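Feb 16, 2021

I have now completed the transfer of my household records from the old desktop computer to paper and to a single external drive, and I wish to set down how the work was arranged. The computer had served the family well, but its files had been named by several hands over many years, and few of us could find anything in them.

The records came to 3,142 files. I sorted them first by year and then by subject, keeping the letters from the Nodham house apart from the rest. Any bill older than our last two addresses was removed.

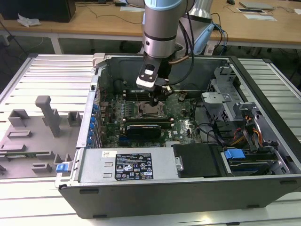
Of what remained, 59 items were judged worth printing. These include the deeds, the Courtois correspondence and my late aunt's account of her schooling in Pernmont. Dayana Bañuelos kindly read the last of these against the handwritten copy and corrected the spelling of several place names.

Printed papers are held in two box files, each with a list of contents inside the lid. The drive follows the same order, so that a person who knows one will know the other. File names begin with the year and carry no abbreviations.

Declan Rafferty has asked whether the family photographs will be treated in the same manner. They will, although that work will not begin before August. Relatives who hold prints from the Skoston years are invited to write to me before then, stating the names of those shown where they are known.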